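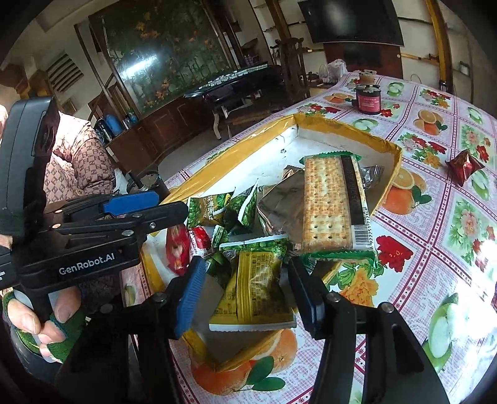
Snack box on the patterned tablecloth.

I have been home from the Pleltaren trail for a while now and I still want to talk about food. Specifically trail food, and how much better it got for me this year once I quit buying it ready-made and started packing my own.

The walk from Cultport to Camargo is 59 miles and I took it in five days, slow by most people's standards but I like to stop and look at things. There is one store on the whole route, in Wovari, and it was closed when I came through in March two years ago. That trip I lived on the same brand of granola bar from start to finish and I could not look at one for months afterward.

So this time I did it right! I spent a couple of evenings at the table working out what I really wanted to eat at two in the afternoon with sore feet. Salty things, mostly. Smoked almonds, sesame sticks, those hard little pretzels with the peanut butter inside, and dried mango cut small with kitchen scissors. I also made a batch of oat squares with dates and a lot of ginger (more than the recipe wanted, and next time I'm putting in even more). One square comes out at 210 calories by my math and two of them will get you up the long hill behind Wovari in a great mood.

Cheese was the big discovery. A hard, aged cheese in wax did fine for all five days, and it was cool out, so I can't promise the same in August. I ate it with crackers that had turned mostly to crumbs by day three. Didn't care. Crumbs and cheese on a flat rock with the whole valley down there – one of the best lunches I've had anywhere.

The thing I got wrong was chocolate. I packed a bag of the candy-coated kind and finished it the first night in the tent, all of it, reading my book. Now I would split it into little bags, one per day, and bury the later ones at the bottom of the pack under the socks.

Water is easy the whole way except for the ridge on day four, where you want to carry extra. I filled up at the last stream and was glad I did. There's a nice spot to sit at the high point, 556 meters according to the sign, and it's out of the wind if you go down a few steps on the east side.

The whole food bag cost me 30 dollars, and I came home with half a bag of almonds and one very flat oat square, eaten on the bus.

I'm going back on 5th July to walk it the other way, starting from Camargo. I want to try a savory version of the squares before then, maybe with parmesan and black pepper. If you have a recipe that holds together in a backpack, please leave it in the comments!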